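Workshop notebook, Sturkham site office
April
Sumaiya Kumarasinghe

Started at 6.40 with the grout results for the turbine hall footings and they are lovely. Every cube from the second batch came in over the target and the spread between them is tiny, so the new mixing order (water, half the powder, rest, then the other half) stays. I'd been half expecting to have to argue for it. Copied the sheet into the red folder and put a second one on the wall by the kettle where people will see it.

Main job today was the steam line supports between the drum and the hall. The drawings give 225 mm from pipe centre to the steel and the as-built survey gives 242 at support 7, so we're 17 mm out, always on the same side. It's the steelwork and the pipe is fine. I went up with the long tape and checked it twice from the east walkway and once from below, and got the same number each time, which made me very happy even though it means more work. A consistent error is a gift! A shim pack will sort it. I've sketched one on the back of the survey sheet: three plates, dowelled, with a slot on the outer one so the pipe can still grow along its length when the line heats up.

Things to watch with the shims:
- The slot has to run with the pipe. Obvious on paper, easy to get wrong at the top of a ladder.
- No galvanised plate anywhere near the hot side. Use the same grade as the bracket.
- Stamp the support number on the plate before it leaves the bench, on the edge, so it can be read once fitted.
- Torque after the first warm-up as well as before.

Rang Flallell before lunch to ask about the spring hangers. They've got the heavy ones finished and the light ones are waiting for test loads. They offered to send the heavy ones ahead and I said yes please, because the lifting gear is already rigged on that side and it would be a shame to take it down and put it all back up again. 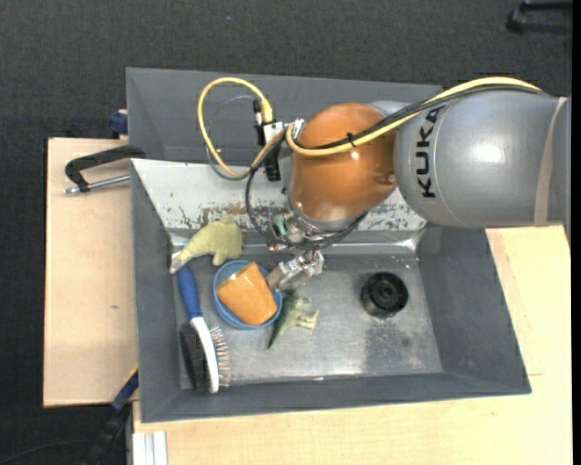
KUKA arm over the metal basin, orange cup by the gripper fingers.

Afternoon: cold alignment on the feed pump. This is my favourite part of the whole plant and I don't care who knows it. We set the motor low on purpose, to let the pump rise as it warms, and the trick is knowing how low. The Minami pumps we had on the last job wanted hardly anything. These have taller feet and sit nearer the hot pipework, so they want more. I worked it out by hand from the foot height and the casing temperature, then compared it with the maker's table, and the two answers sat right next to each other. Very satisfying. Wrote the working out in full on the next page for whoever does pump two.

Soft foot on the back left corner of the motor. Found it by slackening one bolt at a time with the dial gauge on the foot. There was a bit of paint under it, a proper thick run that had set hard. Scraped it off, wiped down, tried again and the needle barely stirred. Please, everyone, look under the feet before reaching for the shims.

Then the flushing plan for the oil system. Laten want us to flush until the strainer is clean for two checks running, and I'd like to go to three, with somebody tapping the pipes along the long run by the north wall. There are four bends in that stretch and every one is a place for weld scale to sit and wait for us. The mesh we have is 200, fine for the last stage, but it will clog straight away if we start with it. Coarse one first. I've asked stores to put both out together on one tray with the gaskets so they don't get separated.

Also had a good long talk with the control room crew about the order of the start-up alarms. At the moment the low oil pressure alarm and the vent damper alarm come up with the same tone, and from the far desk you can't tell which one you've got. They'd like the oil one lower and slower. It's a small change in the settings and I think it's a brilliant idea, so I've written it up as a change request and left the tone itself for them to pick.
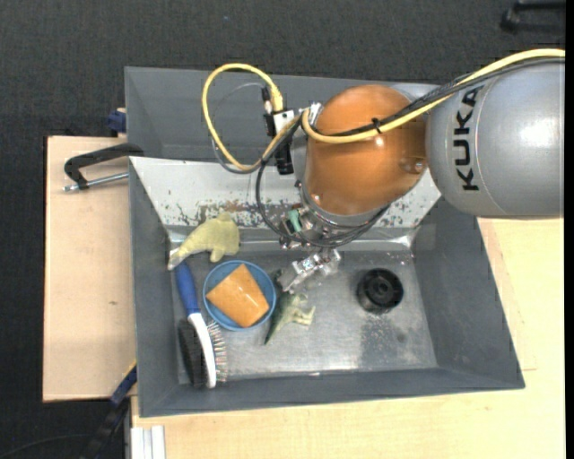

To do next

1. Cut the shim plates for support 7 and get the slots checked before drilling the dowel holes.
2. Check supports 6 and 8 while the tape is up there. If the steel has gone over at one it may have gone over at its neighbours.
3. Hot alignment sheet for the feed pump: print it large, the small one is hopeless in gloves.
4. Chase the light spring hangers.
5. Find out who has the good dial gauge base. The magnet on the spare one lets go if you look at it.

Oh, and the drum level glass is in and it looks superb. Both ends lined up first time with no strain on the fittings.

Recent entries
Grout cubes, second batch
Lagging samples for the steam line
Condenser tube plate, cleaning notes
Cable tray route past the north wall
Feed pump baseplate levels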